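Ngân Doãn answers the door of the Arnomwood workshop with a hex key between her teeth and goes straight back to what she was doing. She rents bench time here by the month, like most of the members, and for the past year almost all of it has gone into a pair of hand-held grippers she calls Drinier.

She trained as a bookbinder and later worked in the repair department at Iltside, a firm that services sewing machines. Robotics came in through the side door. "I wanted an arm that could sort the recycling," she says. "I bought a used one, and it could wave. That was all I could get it to do."

The arm is still at home in a closet. What she found while trying to program it was that she had no good way of showing it what she meant. Typing in positions took an evening for one simple reach. So she put the arm away and started building tools that a person could hold, with jaws shaped like the ones a robot would use, so the movements could be recorded and used later.

The first version was printed in one piece and broke at the hinge. The second was too heavy. "I could use it for four minutes and then my wrist was done," she says. She spent most of June on the third, moving parts back toward the hand. She has spent $600 on the project so far, and a good part of that went on motors she ended up not using.
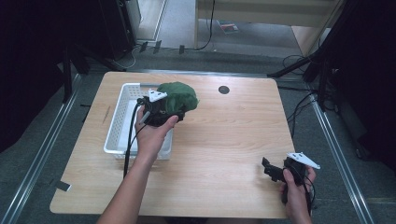 Doãn designs the jaws first and everything else after. She says people expect the electronics to be the hard part, but most of her time goes into how the thing sits in the hand and what it can hold on to. Rigid blocks were easy from the start. Crumpled or leafy things were another matter, and a bulky green item like the one in the left gripper, held up over the white basket, is the sort of load she wants both hands to manage. "If it's wider than your hand you can't see the tips anymore," she says. "You're working by feel, and there isn't much feel through plastic." The white plate on top of each gripper is meant to be swappable, so that she can take it off and change what goes on it.

The cables are her main complaint. One hangs down beside each wrist, and the thick one on the left pulls when she reaches across the table. She tried tying it to her sleeve, then to her belt. Going wireless would mean a battery on the grip, and she has only just got the weight down. "I'd rather have the cable - for now," she says. "Ask me again when I've knocked it off the table a few more times."

She keeps a paper notebook of changes, numbered, and is currently on 162. Number 23 reads "wrong screws again." Much of the rest is about hinge pins. She turns the pages quickly and stops at one with a drawing of a thumb.

The grip shape came from that drawing. She pressed a lump of clay in her fist, cut it in half with wire and traced the outline. Other members with larger hands have asked for a wider one, and she has a file ready but hasn't printed it. The workshop printer is booked most evenings, and she doesn't like leaving it to run when she isn't there.

The software is shared with a friend's project called Chien, which began as a way of logging the movements of a camera slider. Doãn changed it to take two inputs at once. It still drops the right-hand one now and then, and she restarts it when that happens. She would like to fix that before doing anything else.

After that she wants to bring the arm out of the closet and fit it with the same jaws. She has measured the mount twice and got two different answers. The adapter plate is on her list for next week, under "buy more filament."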